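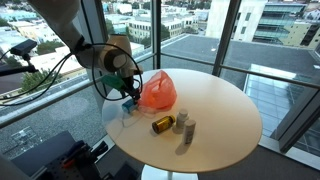 About Kedness

Home | Trials | About | Contact

Kedness tries out grippers, arms, cameras and controllers for firms that are thinking of buying them. We started because we had read too many brochures. A gripper that is said to handle "any object" should be able to cope with pill bottles and a crumpled plastic bag, so that is the sort of thing we put on the table.

Each gripper gets 100 attempts per object, on the same arm, with the camera on its own stand. We publish the misses. Our longest comparison, Jarkus against Fankhauser, ran to 528 attempts and left us unconvinced by either — both makers have had the full log.

We take no commission and sell no hardware. There are 6 of us, in Jerulcombe, and we do get things wrong. If your results differ from ours, send them in, with the settings you used.

Contact us | © Kedness 2019 | Back to top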